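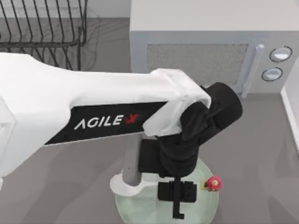
Mietkaution nach Auszug: Wie lange darf die Verwaltung sie behalten?

Eingestellt von Jarnby, 10. März

Hallo zusammen,

ich bin Ende Oktober aus meiner Wohnung ausgezogen. Die Schlüssel wurden bei der Übergabe abgegeben, es gibt ein Protokoll mit Unterschrift von beiden Seiten. Darin stehen keine Schäden, nur ein paar Dübellöcher im Flur, die ich vorher schon zugespachtelt hatte. Die Kaution beträgt 3.040 Euro und liegt auf einem Konto der Hausverwaltung.

Seitdem habe ich dreimal geschrieben. Auf die erste Mail kam keine Antwort, auf die zweite hieß es, die Betriebskostenabrechnung müsse erst fertig sein. Auf die dritte kam wieder nichts. Bei der letzten Abrechnung hatte ich ungefähr 200 Euro nachzuzahlen, die Jahre davor war es weniger.

Dürfen die wirklich die ganze Summe zurückhalten, bis irgendwann die Abrechnung kommt? Und bringt es etwas, jetzt eine Frist zu setzen? Ich brauche das Geld für die Kaution der neuen Wohnung, die ich gerade in Raten abzahle.

Danke schon mal.

12 Mal geteilt

Lulholm

Eine feste gesetzliche Frist für die Rückzahlung gibt es nicht. Der Vermieter bekommt eine angemessene Zeit zum Prüfen, oft werden drei bis sechs Monate genannt, im Einzelfall kann es auch länger sein. Mit einem sauberen Protokoll stehst du nicht schlecht da.

Für die noch offenen Betriebskosten darf er einen Teil einbehalten, wenn eine Nachzahlung zu erwarten ist. Der Betrag muss sich an den früheren Abrechnungen orientieren. Bei deinen Zahlen wäre das ein kleiner Teil der Kaution, der Rest müsste dann ausgezahlt werden.

Ich würde so vorgehen:

- Brief per Einwurfeinschreiben, keine Mail mehr
- Abrechnung über die Kaution verlangen, mit Zinsen
- Datum nennen, bis wann das Geld da sein soll, zwei Wochen reichen
- neue Bankverbindung angeben
- Kopie vom Übergabeprotokoll beilegen

Wenn dann nichts kommt, Mieterverein oder Anwalt. Richte das Schreiben an den Vermieter, der im Vertrag steht, und schick der Verwaltung eine Kopie.

Esfahani

Einfach anrufen und nerven. Bei mir hat es 13 Monate gedauert, dann war das Geld plötzlich da.

Plistia

Stimme Lulholm zu. Noch eine Ergänzung: Schau in den Mietvertrag, ob du Vorauszahlungen oder eine Pauschale vereinbart hast. Bei einer Pauschale wird nicht abgerechnet, dann fällt das Argument der Verwaltung weg. Sonst hat der Vermieter für die Abrechnung zwölf Monate nach Ende des Abrechnungszeitraums Zeit.

3 Kommentare

Jarnby: Es sind Vorauszahlungen, habe gerade nachgesehen. Der Brief geht morgen raus.

Esfahani: Einschreiben hatte ich damals auch versucht, aber an die falsche Adresse.

Lulholm: Den Einlieferungsbeleg aufheben und den Zustellstatus ausdrucken.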